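# Recording your first pick-up task in robot club

Before you start, check with Cheuk-hei Fang that the arm is free. The sign-up sheet is by the door, and slots are 17 minutes each.

1. Log in to the club laptop and open Waver.
2. Make a new folder with your initials and the task name, such as `CF_bowl`.
3. Press **Home** and wait until the arm stops moving.
4. Open and close the gripper twice. If the two fingertips don't meet evenly, stop and tell someone.

Set out your objects on the white table. Keep it simple for the first go – a bowl, a mug and a cloth are plenty. Soft things like towels are harder to pick up than they look, so leave those until your second session.

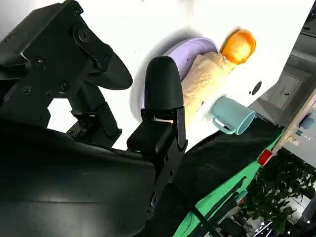

Bring the gripper down slowly and stop before the fingertips touch the table. Line them up either side of the object, close, lift a few centimetres and hold. Then press **Save**.

Record eight runs of the same task. Move the object a little between runs, but don't change the lighting. Delete any run where you knocked the table.

Last term's group saved 649 runs, and we had to throw out a lot of them for bad file names. Please use the format `initials_task_run`.

When you've finished, press **Home** again and copy your folder to the Cledska drive.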